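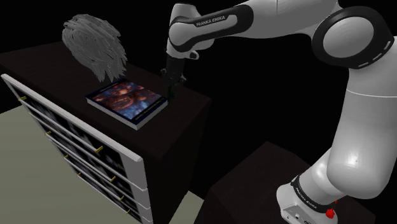

Our project looked at how small electronic labels use compilation albums, and whether the albums do what the press notes say they do. We picked Rutorer, a techno label from Rirnville, and its anniversary set Gedness. The notes promise a family sound in which every artist keeps a separate voice. I doubt it. Nearly everything on Gedness is as glossy as the white links on that Franka Emika arm, with a plain black background behind it, and after a few tracks I had trouble telling one producer from the next.

We collected 2,662 listener comments from the label's page and threw out repeats and one-word posts. That left 973. Of these, 70 named a particular track. The rest praised the label in general, or the sleeve, or asked about vinyl. This does not prove that people skipped the music, but it is weak support for the claim that the album "introduces" anyone.
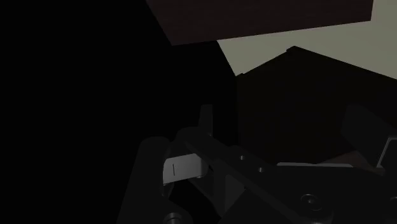
Figure 2. Gripper in shadow, close view.

The second claim was that new artists gain from sitting next to known ones. Only three of the newer acts had released anything else by October, and one of those, Stanciu, was already playing regularly before the album came out. I would not credit the label for that.

There are problems on our side too. Comments come from fans, and we had no sales numbers. My partner thinks the closing track is better than I do. We also never settled what counts as a "new" artist, so a different group could sort the same names another way and get a kinder result for Rutorer.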